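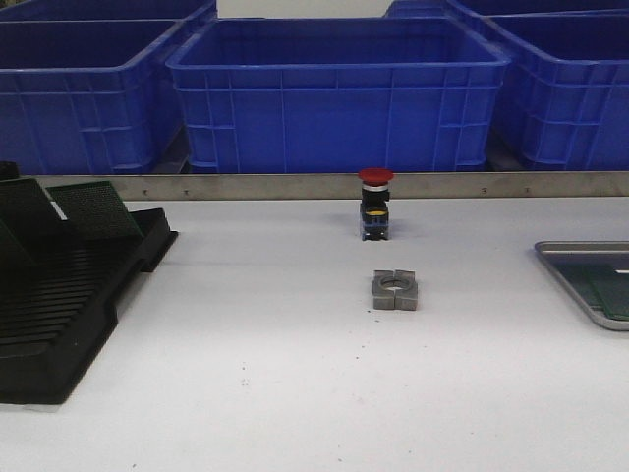 We get a lot of letters from small workshops wondering whether they can afford a pair of robot arms for sorting and laying out electrical parts, and the same questions come round so often that it seemed kinder to put the answers in one place. They're written by Busisiwe Van Wyk, who looks after equipment planning at Skumel, and she's happy to be argued with!

## Before you ask for a price

### How much of the budget should go on the arms themselves?

Less than most people expect. On our Nesville bench the arms were the easy line to fill in, and it was everything around them (the table, the rail, racks, trays, crates, cabling, and the evenings spent fiddling) that kept creeping up. We allowed 184 hours of staff time for setting up and we used every one of them. Do put your own people's time in the budget, even if they're on the payroll anyway.

### Do we need one gripper or two?

It depends on your parts, so lay them out on a table and try the job yourself with one hand behind your back. If you manage comfortably, ask for a quote on a single arm first. We chose two-finger grippers in the end.

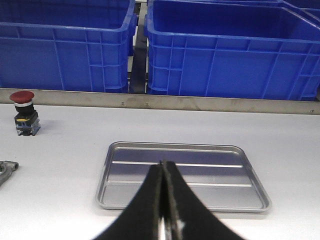

Fingers wear, and the tips go before anything else does, so we put 5 spare sets on the first order. It felt extravagant at the time, but adding them later would have meant a second delivery charge and a good deal of waiting about. Ask whether the tips can be bought separately from the whole finger, as suppliers vary a great deal on this.

### Should we buy special trays and racks?

Try what you already own. Slotted racks for circuit boards, shallow metal trays and ordinary plastic crates have served us nicely, and if something doesn't suit, you've lost very little. I'd only say buy several of the same kind at once, because a crate from a different maker is never quite the same height (ask me how I know).

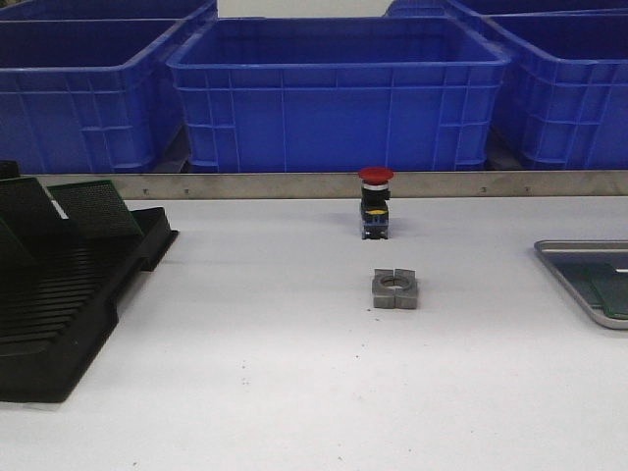
## Planning the space and the calendar

### How long should we allow from order to first useful day?

Ours took 59 working days, with the Ornino bench following a little faster as we'd made most of our mistakes by then. If you're hoping to be up and running by January, please start your conversations in the summer, and get the electrician booked before anything is delivered.

### Which parts should we try first?

Pick a handful that are awkward in different ways. Emergency stop buttons are tall with a wide cap, mounting nuts are flat with a hole through them, and circuit boards are thin and want holding by the edge. A supplier who will only demonstrate with neat little cubes hasn't told you much about your own job.

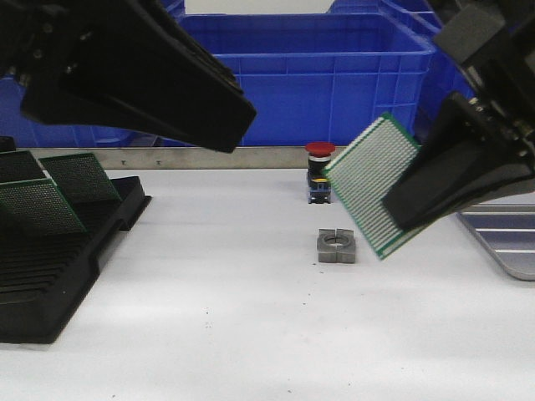
*Circuit board held in the right-hand gripper, with the stop button and its nut on the table.*

### Can we hire before we buy?

Often, yes, and it's well worth asking. The Shabalala bench began on a hire agreement, and the payments came off the purchase price afterwards. Read the part about insurance slowly, with a cup of tea, and check who pays for carriage both ways.

### What do you set aside for upkeep?

We keep a separate line of 252 a month for each bench, which covers finger tips, cables and the odd replacement tray. Whatever isn't spent gets carried over to the next month. Training for new starters comes out of a different pot, and I'd suggest you do the same or it will quietly eat the lot.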